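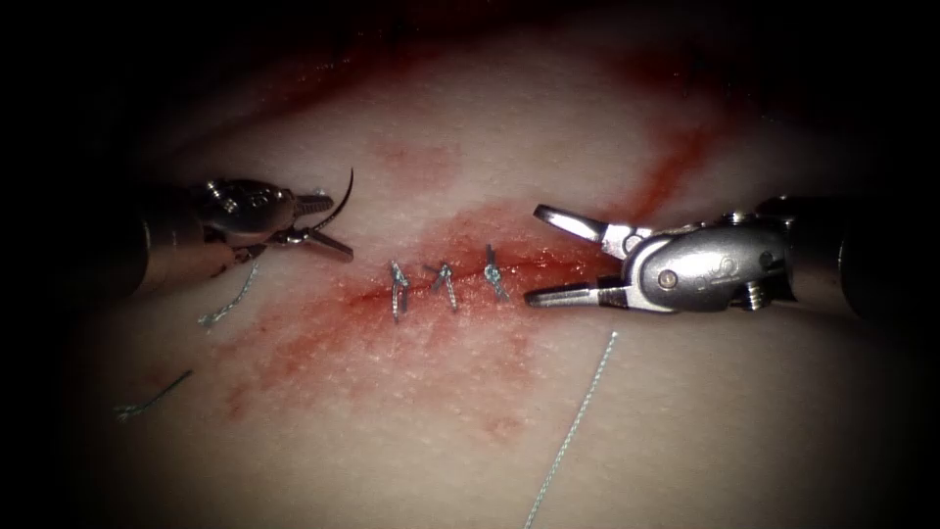

Three sutures in a practice pad

Staff wellbeing program at Dolteswood - worth joining?

tealkettle
Started at the Greltcombe clinic in December and I'm loving it so far! They've just told us about the Cadik program: 62 dollars a term, group walks at lunch, a cooking night, and a quiet room with decent chairs. Has anyone done it? I'm very tempted.

magpie_lane
Do it! I joined last year and the lunch walks are my favourite part of the week. You end up chatting with people from billing and the lab you'd never meet otherwise - and you come back in a much better mood.
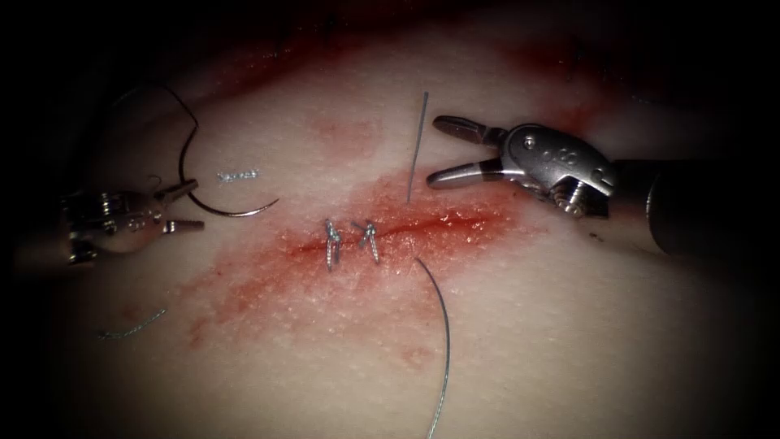
Partly closed incision, gripper in from the left

grumbleweed
I'll be the sour one. Walking is free. If they want healthy staff they could fix the rosters first. I did two terms and got called back to the desk for half the walks.

magpie_lane
Fair point on the rosters, ours are much kinder at Dolteswood. I still reckon the cooking night pays for itself.
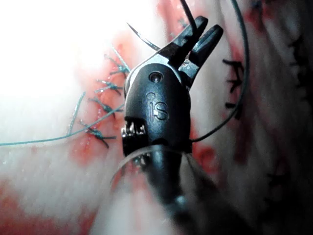

My team did the dumpling one and we made 400 between us, then ate far too many. I've made them at home five times now!

tealkettle
400! Okay, that's me sold on the cooking. Is the Urbańczyk room the quiet one, or is that for meetings?

grumbleweed
Quiet room until 2 pm, meetings after. I'll admit the chairs are good.
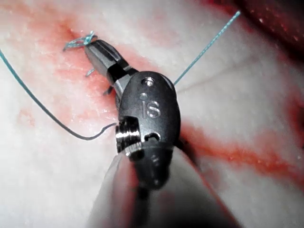

Still wouldn't pay for it again unless they protect the lunch hour in writing. Ask your manager before you sign up.

tealkettle
Will ask tomorrow. If it's a yes I'm in for the walks too, rain and all!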